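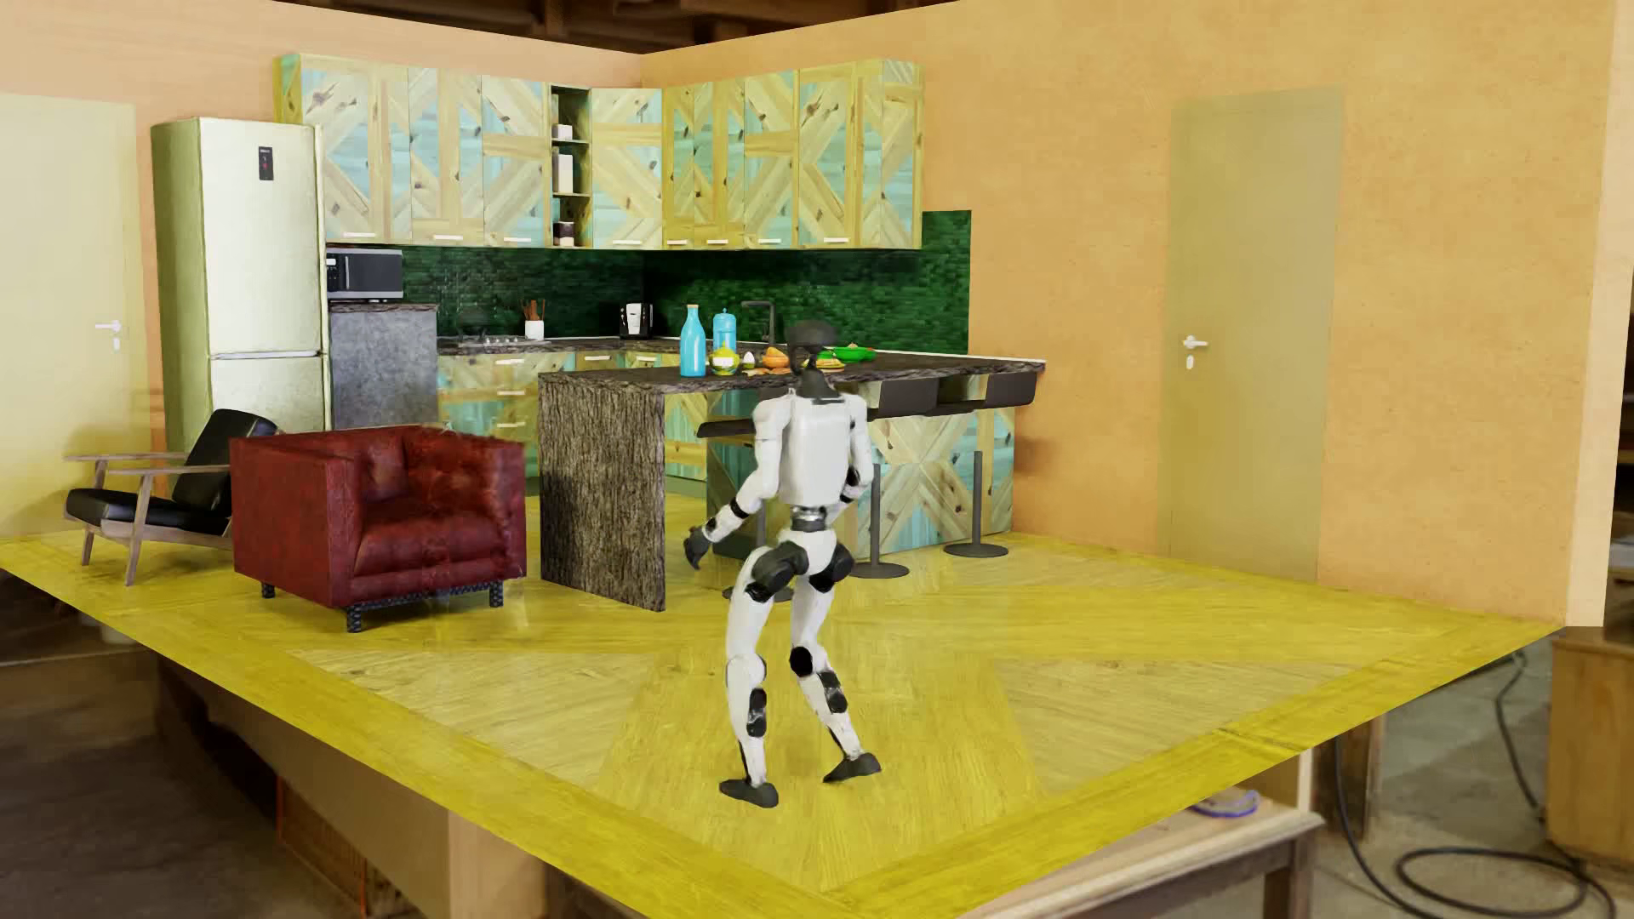 Is it worth training a walking policy in simulation before the legs of a home-built humanoid are finished?

Worth it for finding out whether your leg proportions and motor sizes are hopeless, and not worth much beyond that until you have measured the real joints. Put your own masses and torque limits in the model first. The default numbers are far too kind.

I'm building at a shared workshop, 18 kg so far, Vulthorpe actuators in the hips and knees. The Plodley forum keeps telling me 4000 training runs and it will walk out the door. I don't buy it. Has anyone here moved a policy onto hardware they bolted together themselves?

2 answers

Answer 1
Sort of. Mine stood, shuffled and fell on its face in about 300 steps of the control loop. The sim had no backlash in the ankles and mine have plenty. I hung the robot from a hoist, logged each joint on a slow sweep, and put those numbers back in. It got better - not good. Anyone claiming a straight transfer on hobby gearboxes should post the whole video with no cuts.

Also check your latency. I was assuming instant commands, and the real bus was nowhere near that.

Answer 2
just use Harna, it has a humanoid template and you can skip most of this. never tried it on a real robot but the sim looks great

Comment on answer 2
Looking great is what worries me. Does the template let you change joint friction or is it locked like in Goossens?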